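Skip to content
Products Service News Support Contact

Product News | Grippers & Tooling

Brokside opens orders for Zutora hand-held gripper

Brokside will begin taking orders in February for Zutora, a hand-held gripper for recording how a person picks up and places everyday objects. The recordings are used to train robot arms fitted with the same fingers.

Zutora has two angular gray finger plates with ribbed pads on their inner faces. The pads are sold in pairs and attach separately from the plates, so a worn pair can be changed at the bench. A camera mounted on the tool gives a wide view of the fingers and the work area.

The gripper was developed with Sosine, which supplies the pads. Brokside used ordinary household and desk items for its bench work, including drinks bottles and cups. 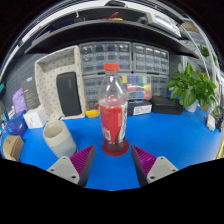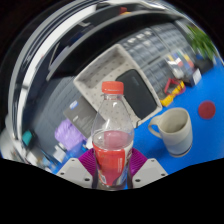
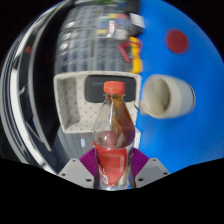

Zutora's camera view during bottle handling on a blue work table.

"Customers asked us for a tool they could hand to a new operator in the morning and have in use by lunch," said Souad Benjelloun, product manager at Brokside. "Bottles are a good place to start. They are upright, they are clear in places and labeled in others, and every site has them."

The standard kit contains the gripper, camera mount, 3 pairs of pads and a carrying case. It is priced at $1,094. Replacement pads cost $36 a pair. The first production run is limited to 50 kits, and existing Brokside service customers may reserve from that run before general sale.

Repairs and spare parts will be handled by Badawi under the same terms as other Brokside tooling. Orders and reservations can be placed through the Brokside sales desk.

Press contact: Souad Benjelloun, Brokside

© Brokside. All rights reserved. | Back to top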